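Tedden Arts Forum
Members' Board > Public Painting and Murals
Topic: Condition of entry for the Isteck underpass walls

T_Halasz (Board moderator)
Posted 17th March

Members are advised that the selection terms for the Isteck underpass have been revised. The two long walls will be offered to painters who have completed at least one exterior work in the municipality. Applicants without such a work may still apply for the stairwell panels, which are smaller and will be painted under the supervision of an established muralist.

Each proposal should contain a color sketch to scale, a short statement and a list of materials. Sketches made on a tablet are accepted. Proposals that consist only of lettering will be directed to the Titau yard, where the walls are reserved for that purpose.

Questions may be placed in this thread and will be answered by the board.

Tamás Halász

northwall_painter
I wish to register an objection to the first condition. A painter who has spent years in the studio and exhibited regularly would be sent to the stairwell, while a person with one garage door to their name would qualify for a long wall. The rule measures location and says very little about ability.

Mkhize_Studio
We do not share that view. Exterior work involves matters that studio practice does not teach: preparing damp concrete, judging scale from a distance, working from a platform in wind. Our studio lost a good part of a wall at Titau in its first season when an experienced easel painter applied color over an unsealed surface. The paint lifted in sheets and the repair took longer than the original.

northwall_painter
Preparation can be learned in an afternoon from a competent primer supplier. Composition cannot. I would also point out that the sealing at Titau was the responsibility of the site and was so described in the agreement.

Mkhize_Studio
The agreement assigned cleaning to the site. Sealing was assigned to the painter under the second paragraph. We hold a copy and will send it to any member who asks.

T_Halasz (Board moderator)
The board asks that the Titau matter be continued in its own thread. With regard to the condition of entry, a work painted outside this municipality will be considered if the applicant supplies two photographs and the name of the owner of the wall.

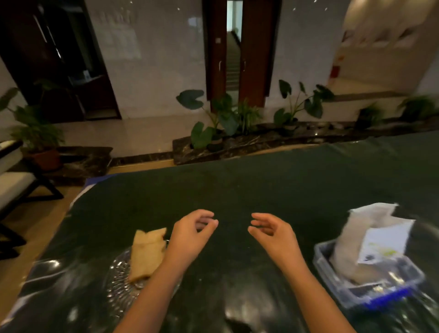
MATERIALS AND SURFACES

greyline56
May I ask for the measurements? The notice gives the combined area of the two long walls as 163 square meters but does not say how it is divided. The east wall appears to me a good deal shorter, and there is a drainpipe near the ramp that would interrupt any continuous design.

T_Halasz (Board moderator)
The division will be added to the notice. The drainpipe is to remain uncovered and unpainted at the request of the building office. Applicants should show it in their sketches.

lowercase_r
Is aerosol permitted for the whole surface or only for detail? The earlier call allowed it for detail only, and I withdrew on that account.

T_Halasz (Board moderator)
Aerosol is permitted throughout, subject to the use of a mask and to the ramp being closed to pedestrians while spraying is in progress. Brush and roller work may proceed with the ramp open.

Mkhize_Studio
We would recommend a mineral paint on the lower section in any case. Aerosol color at bicycle height is scuffed within months, and matching it afterward is difficult — particularly the reds.

northwall_painter
On that point I agree with the studio. I would still ask the board to put the condition of entry to the members before the call closes.

greyline56
One further question. Does the allowance of up to 350 per painter include platform hire, or is the platform supplied?

T_Halasz (Board moderator)
The platform is supplied for the long walls. The allowance covers paint, primer and brushes, and receipts must be submitted. The request from northwall_painter has been noted and will be placed before the board at its next sitting. Until then the condition stands as posted.

lowercase_r
Thank you. I will apply for the east wall, drainpipe included.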